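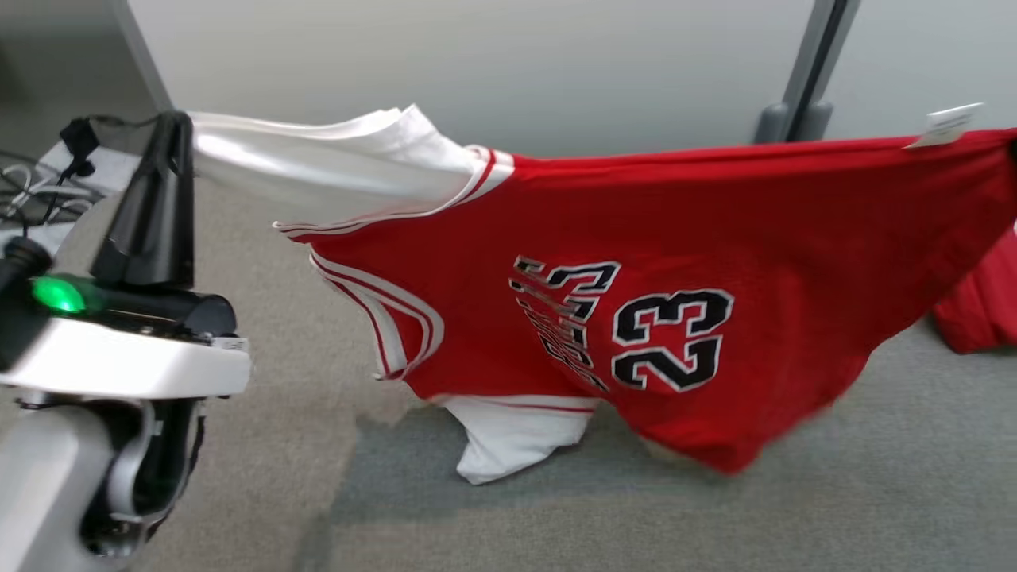 Why does the kit order form charge some parents twice for the same shirt?
It was the Submit button. When the page was slow, people pressed it a second time, and the form happily took both presses as separate orders. Details below, along with the long and slightly embarrassing road I took to get there.

Ticket: Duplicate orders on club shop form
Raised by: Nilmini Amarasinghe
Picked up by: Gayan Wanigasekara
Status: fixed, being watched

Gayan, first note
Nilmini emailed to say that three families at Mosbridge juniors had been charged twice. Same child, same size, same name on the back, two confirmation emails each. She's refunded them by hand already (thank you!) so there's no panic on the money side, but November is when everybody reorders and I'd like this sorted before the rush.

My first guess was the payment end, because it's always the payment end. I logged into Fivitz and had a look. Every payment there has its own order number from us, so as far as Fivitz is concerned it was asked for two payments and it took two payments. Fair enough, not their fault. I'd already started typing them a grumpy message so that went in the bin.

Second note, same evening
Tried to make it happen myself on the test copy. Ordered a medium, ordered a small, ordered with a discount code, ordered with my phone on its side. One order each time, every single time. Very annoying. I then spent far too long reading the discount code bit, which is old and ugly and has nothing wrong with it that I can find.

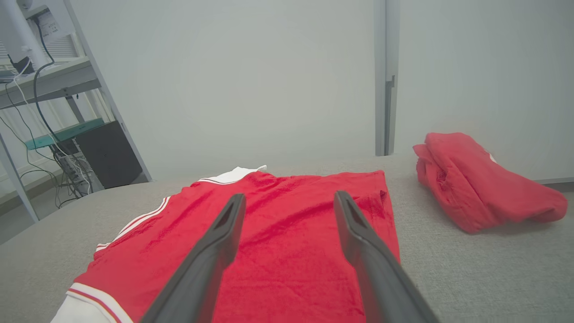

Home kit, red with white trim.

Third note, Wednesday
Daichi Miyazaki had a go and got further in ten minutes than I had all night. He asked Nilmini what the parents were using, and all three had ordered on their phones from the sports ground, where the signal is dreadful. So he slowed his connection right down and pressed Submit. Nothing on the screen changes for ages. No spinner, no greyed-out button, nothing – so of course you press it again. Two orders, bang!

I was testing on nice fast home broadband, so I never had the chance to get impatient.

What we looked for in the log: two lines with the same basket, a different order number, and a gap of less than 3000 milliseconds. Every one of Nilmini's pairs fits. I searched further back and found one more from the Liyanage hockey club shop, which runs on the same form. I've let Maëlys Moulin know so she can refund it.

What I changed
The button now greys out as soon as it's pressed and says "Sending your order". It comes back if the request fails, so you aren't stuck.
The basket gets its own reference when the page loads, and the server will only accept that reference once. A second go just shows you the order you've already made.
The log check for close pairs now runs every night and emails me if it finds any.

The first of those is really only manners. The second one does the work, and I should have put it in when I built the thing.

Fourth note
Mebrat Yilma asked whether the Furkaline theme hides the greyed-out button, as it overrides all our colours. It did! You could still see a bright button that did nothing, which is arguably worse. I've added a line to the theme and checked it on my phone and on my mum's old tablet.

Daichi then sent 1000 test orders through the slow connection with every one doubled up, and we ended up with 1000 orders on the test copy. I'm happy with that.

Still to do
Nilmini, could you forward me anything odd that comes in from parents, even if it looks like they've just ordered two on purpose? Some will have two children in the same size and I don't want to block them – they can still put two in the basket, and I've tested that too.
Maëlys, your shop has the fix as well, but if you've got the page open from before, refresh it first.
Leaving this open until the November orders are in.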